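Subject: Re: two-finger grippers for small flat parts, any opinions?
Date: 26 December 2018
To: the Plumstead bench robotics list

> We're trying to choose between the Guker and the Tufa for a
> teardown job (pulling memory, drives and so on out of old
> desktops). Parts are thin, there isn't much room between them,
> and the arm we have won't carry a heavy gripper. Has anyone run
> both on the same task? I'd also like to hear if a wrist camera
> is worth the bother, or if an overhead one does the trick.

Hi, and happy holidays to anyone else who is reading list mail instead of doing dishes!

Yes, I've had both on the bench, though the Tufa got a lot more time than the Guker, so weigh this however you like. I've been doing pretty much your job: memory modules out of their slots, drives out of their caddies, and then (the part I keep putting off) getting things back in again.

The Guker is the nicer piece of machining, no argument. It closes very evenly and it's quiet. My trouble with it was the width of the tips. Grabbing a drive is easy, you've got a big fat box to hold on to, but with a memory module you want to come down at one end and get hold of the edge of the board without leaning on whatever is next door. I ended up filing down a pair of spare tips, which helped, and which I'm sure did nothing good for my warranty.
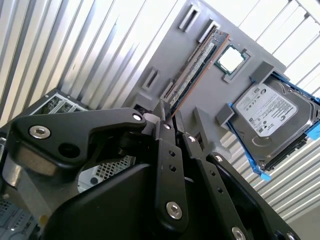
The Tufa is the linkage kind, so the fingers swing a little as they close, and the tips don't stay at the same height. That drove me nuts for the first couple of evenings. I'd line everything up with the jaws open, close them, and be 4 mm off from where I thought I was. Once I put that into the approach move it mostly went away, but do it early, before you record a pile of positions like I did and have to throw them all out.

For numbers, I did 12 pulls of a memory module with each. Guker with stock tips got 4, Tufa got 8. I never went back and reran it with the filed tips, which I know is the first thing somebody will ask. Sorry! It's on the list for January.

On cameras: get the wrist one. I fought it for ages because the gripper takes up so much of the view, and it does, you spend a lot of time looking at the backs of your own fingers. But the overhead camera loses the tips just when you need them, with the whole arm leaning over the part. I run both now and only really look at the wrist view for the last bit of the move. Watch your lighting, too. Bare metal throws glare back at you, and anything white near a bright light washes out, so I lock the exposure by hand and leave it alone.

Controller is the Sustivia box, same one for both grippers. Fine, dull, does what it says. The one thing I'd change is the default closing speed, which is set way too high for this kind of work. I have mine at 300 in the config file, whatever unit that's supposed to be (the manual doesn't say, if anyone knows please tell me).

So if it were my money again I'd get the Tufa and spend what's left over on extra fingertips. What arm are you putting it on, by the way? And are your slots the kind with a latch at both ends or just one? That made more difference to me than I expected.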